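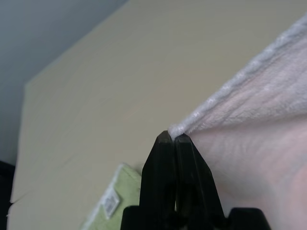
시리즈 소설에는 지난 줄거리를 실어야 한다

청소년 판타지와 SF 시리즈의 2권부터는 맨 앞에 지난 줄거리를 실어야 한다고 생각한다. 두 쪽이면 된다. 세 쪽이어도 괜찮다. 종이값이 조금 더 들고 편집자가 하루 이틀 더 일해야 하겠지만, 그 정도는 1권을 사고 다음 권을 기다린 독자에게 해 줄 만한 일이다.

이런 생각을 하게 된 것은 '이른소프(Irnthorpe)' 시리즈 4권을 읽으면서였다. 3권을 읽은 지 2년 가까이 지난 뒤였다. 첫 장에서 주인공이 배 밑창에 갇혀 있는데, 왜 갇혔는지 기억이 나지 않았다. 옆에 있는 소년이 주인공을 '증인'이라고 부르는데 무엇의 증인인지도 몰랐다. 소년의 이름은 낯이 익었지만 이 아이가 2권에서 다리를 끊은 아이인지, 3권에서 편지를 태운 아이인지 알 수 없었다. 40쪽쯤 읽다가 책을 덮고 3권을 찾으러 갔는데, 3권은 이사하면서 조카에게 준 책들 사이에 들어 있었다.

시리즈를 따라 읽는 사람이라면 비슷한 일을 겪어 봤을 것이다. 1권을 읽고 마음에 들어서 2권을 기다린다. 번역서라면 원서가 나오고 나서 또 한 해를 기다린다. 그사이에 다른 책을 읽고, 학년이 바뀌고, 시험을 본다. 열두 살에 1권을 읽은 아이가 마지막 권을 읽을 때는 고등학생이 되어 있다. 그 아이에게 5년 전에 읽은 책의 조연 이름을 기억하고 있으라고 하는 것은 무리한 요구다.

나는 이른소프 시리즈를 처음부터 다시 읽기로 했고, 그 참에 쪽수를 더해 보았다. 본편만 3496쪽이었다. 외전과 단편집은 뺀 숫자다. 장은 전부 91개이고, 장마다 시점 인물이 바뀌는 권도 있다. 다시 읽는 동안 즐겁기는 했다. 처음 읽을 때 지나친 복선도 꽤 찾았다. 그래도 4권을 읽기 위해서 앞의 세 권을 다시 읽는 것을 누구에게나 권할 수는 없다. 직장에 다니는 사람에게는 석 달 치 독서이고, 학원에 다니는 중학생에게는 그보다 더 길다.

지난 줄거리를 싣지 말자는 쪽에도 이유가 있다. 들어 본 것 가운데 그럴듯한 것부터 적어 본다.

먼저 작가가 본문 안에서 해결해야 할 문제라는 의견이 있다. 잘 쓴 소설이라면 앞의 일을 대화와 장면에 녹여서 자연스럽게 떠올리게 해 준다는 것이다. 맞는 말이고, 그렇게 해내는 작가도 있다. 그런데 이 방식은 분량을 많이 잡아먹는다. '코잔(Kozan)의 등대' 2권이 그렇다. 처음 다섯 장 동안 인물들이 서로 다 아는 이야기를 서로에게 설명한다. "너도 알다시피 우리 아버지는 지난겨울 제르크데일(Zerkdale)에서 돌아오지 못했잖아." 같이 장례를 치른 남매가 주고받는 대사가 이렇다. 1권을 어제 읽은 독자는 지루하고, 2년 전에 읽은 독자는 이것만으로는 모자란다. 앞에 두 쪽만 있었으면 이 남매는 훨씬 사람처럼 말했을 것이다.

본문에 녹이는 방식의 문제는 하나 더 있다. 작가는 이번 권에 필요한 것만 골라서 떠올려 준다. 그래서 갑자기 어떤 반지 이야기가 나오면 독자는 이번 권에서 반지가 쓰이겠구나 하고 알아차린다. 따로 떼어 놓은 줄거리라면 반지도 나오고 열쇠도 나오고 죽은 개도 나오니까 무엇이 쓰일지 덜 드러난다. 줄거리를 실으면 긴장이 떨어진다는 사람이 많은데, 나는 이 점에서는 오히려 줄거리 쪽이 낫다고 본다.

두 번째로 스포일러 걱정이 있다. 서점에서 2권을 먼저 집어 든 사람이 첫 쪽에서 1권의 결말을 읽어 버린다는 것이다. 이런 독자가 있기는 하다. 도서관에서는 더 많다. 1권은 늘 대출 중이고 3권만 꽂혀 있는 것이 학교 도서관의 시리즈 서가다. 하지만 2권을 먼저 읽으면 어차피 1권의 결말을 알게 된다. 뒤표지 소개글만 읽어도 누가 살아남았는지는 안다. 정 걱정이 되면 줄거리 앞쪽에 한 장을 비우고 '1권의 내용이 들어 있습니다'라고 적으면 된다. 나는 실제로 그렇게 만든 책을 본 적이 있고 불편하지 않았다.

세 번째는 인터넷에 다 있다는 의견이다. 팬들이 만든 위키가 있고, 요약 영상이 있고, 블로그 글이 있다. 나도 이른소프 4권을 읽다가 먼저 검색을 해 보았다. 3권의 줄거리를 찾으려고 들어간 페이지 첫 문단에 4권에서 죽는 인물의 이름이 적혀 있었다. 인물 항목에는 이름 옆에 '사망'이라고 되어 있었고, 가계도에는 아직 나는 모르는 결혼이 그려져 있었다. 팬 위키는 다 읽은 사람들이 다 읽은 사람들을 위해 쓰는 글이다. 3권까지만 읽은 사람에게 맞춰서 멈춰 주는 글은 출판사가 책 안에 넣어 주는 것밖에 없다. 2권까지 읽은 사람용, 3권까지 읽은 사람용을 권마다 따로 만들 수 있는 곳도 출판사다.

번역서라면 문제가 더 있다. 인터넷의 요약은 대개 원서 기준이라서 고유명사가 다르다. 한국어판에서 '재의 문지기'라고 옮긴 직책이 원서에서 무엇이었는지 독자는 모른다. 번역자가 중간에 바뀌는 시리즈에서는 한국어판끼리도 이름이 달라진다. 2권의 '북쪽 탑'이 3권에서 '노스 타워'가 되고, 존댓말을 하던 사람이 반말을 한다. 줄거리를 실으려면 누군가는 앞 권을 다시 읽고 용어를 맞춰 봐야 하니까 이런 어긋남도 인쇄 전에 잡힐 가능성이 높아진다. 줄거리를 쓰는 일이 교정의 한 단계가 되는 셈이다.

누가 쓰느냐도 중요하다. 광고 문구를 쓰던 손으로 쓰면 안 된다. 뒤표지 글과 지난 줄거리는 하는 일이 다르다. 뒤표지 글은 안 읽은 사람에게 책을 팔려고 쓰는 것이라서 결정적인 대목에서 말을 멈춘다. '그러나 운명은 그를 가만두지 않았다' 같은 문장이 지난 줄거리에 있으면 아무 쓸모가 없다. 나는 운명이 무엇을 했는지 알고 싶다. 누가 누구를 배신했고, 배는 가라앉았고, 검은 지금 누구에게 있다고 써 주면 된다. 문장이 밋밋해도 상관없다.

'프란둘렉스(Prandulex)' 3부작이 이 일을 꽤 잘했다. 이 시리즈는 이야기 자체는 내 취향이 아니었다. 위성 도시의 수도관 속에서 아이들이 몰래 학교를 여는 이야기인데 1권 후반의 추격전이 너무 길고, 악당은 나올 때마다 연설을 한다. 그런데도 3권까지 읽은 데에는 앞에 붙은 줄거리 덕이 컸다. 2권과 3권 첫머리에 주인공의 동생이 쓴 일지 형식으로 지난 일이 정리되어 있다. 사건 순서대로 짧게 끊어서 적었고, 동생이 몰랐을 일은 '나중에 들은 것'이라는 제목 아래 따로 모아 두었다. 3권 것은 동생이 한 살 더 먹었다고 문장이 조금 길어져 있다. 이런 것은 작가가 직접 썼을 것이다. 모든 책이 이렇게까지 할 필요는 없지만, 줄거리가 소설의 분위기를 깬다는 말에 대한 답은 된다.

반대로 인물표만 싣는 책도 많다. 나는 인물표는 줄거리를 대신하지 못한다고 생각한다. 이름이 가나다순으로 있고 옆에 '왕의 조카, 기사'라고 적혀 있어도 이 조카가 지난 권에서 무슨 짓을 했는지는 알 수 없다. 인물이 1000명쯤 나오는 것처럼 느껴지는 소설일수록 표는 길어지고 표가 길어질수록 안 보게 된다. 지도도 마찬가지다. 지도는 좋아하지만 산맥의 모양을 잊어서 책을 못 따라간 적은 없다. 인물표와 지도에 쓰는 지면이 있으면서 줄거리를 넣을 지면이 없다는 말은 잘 믿기지 않는다.

드라마는 이 문제를 오래전에 풀었다. 일주일 만에 다음 회를 보여 주면서도 앞에 '지난 이야기'를 틀어 준다. 보기 싫은 사람은 건너뛴다. 그것을 두고 작품성을 해친다고 화내는 사람은 못 봤다. 만화 단행본도 앞날개나 첫 쪽에 지난 줄거리와 인물 얼굴을 싣는 일이 흔하다. 넉 달 만에 나오는 만화책에는 있고 2년 만에 나오는 소설에는 없다. 소설 독자는 기억력이 좋다고 여기는 것인지, 소설은 그런 친절을 베풀면 격이 떨어진다고 여기는 것인지 모르겠다.

청소년 책에서 특히 이 이야기를 하는 까닭은 청소년 독자가 시리즈를 쉽게 그만두기 때문이다. 조카는 열한 살 때 프란둘렉스를 읽었고 그 뒤로 시리즈를 여러 개 시작했는데, 세어 보니 2권까지만 읽고 그친 것이 11개였다. 재미가 없었느냐고 물으면 재미있었다고 한다. 3권이 나왔을 때 앞의 내용이 기억나지 않았고, 다시 읽기는 귀찮았고, 그러는 사이에 다른 책이 나왔다고 한다. 나는 조카가 게으르다고 생각하지 않는다. 어른도 그렇게 한다. 다만 어른은 그만둔 시리즈에 대해 변명을 길게 할 줄 안다.

출판사 쪽에서 보아도 손해 볼 일이 아닐 것 같다. 시리즈는 뒤로 갈수록 덜 팔린다고들 한다. 그래서 한국어판이 3권에서 끊기고 마는 시리즈가 적지 않다. 뒷권이 안 나온다고 항의하는 독자 게시글을 보면 늘 마음이 무겁다. 줄거리 두 쪽이 그 숫자를 얼마나 바꿀지 나는 모르고, 조사한 적도 없다. 하지만 기억이 안 나서 안 사는 사람이 있다는 것은 나 자신과 조카만 봐도 안다.

권마다 싣는 것이 정말 어렵다면 차선책도 있다. 출판사 홈페이지에 권별 줄거리를 올리고 책날개에 주소를 적어 두는 것이다. 전자책이라면 분량 걱정도 없다. 그래도 나는 종이책 안에 있는 쪽이 좋다. 도서관에서 빌린 책은 날개가 잘려 있거나 비닐에 덮여 있을 때가 많고, 홈페이지 주소는 몇 년이면 바뀐다. 제르크데일 전투가 나오는 코잔 2권의 옛 판본에는 출판사 주소가 적혀 있는데, 지금 들어가면 전혀 다른 회사가 나온다.

이미 나온 책은 어쩔 수 없다고 해도 쇄를 새로 찍을 때 넣을 수는 있을 것이다. 표지를 바꾼 개정판을 낼 때마다 작가의 말이 새로 붙고 추천사가 늘어난다. 추천사 자리에 줄거리를 넣어 달라고 하고 싶다. 4권을 사는 사람에게 이 시리즈가 훌륭하다고 설득할 필요는 별로 없다. 이미 세 권을 샀다.

이른소프는 5권이 마지막이라고 한다. 한국어판이 언제 나올지는 아직 모른다. 나는 이번에는 4권을 다 읽자마자 공책에 줄거리를 적어 두었다. 배 밑창에서 나온 사람이 누구누구인지, 편지는 몇 통 남았는지, 탑의 열쇠를 마지막으로 가진 사람이 누구인지까지 적으니 세 쪽이 나왔다. 조카도 보겠다고 해서 글씨를 알아볼 수 있게 다시 옮겨 적는 중이다.

문의는 방명록에 남겨 주세요 | 글의 무단 전재를 금합니다 | 맨 위로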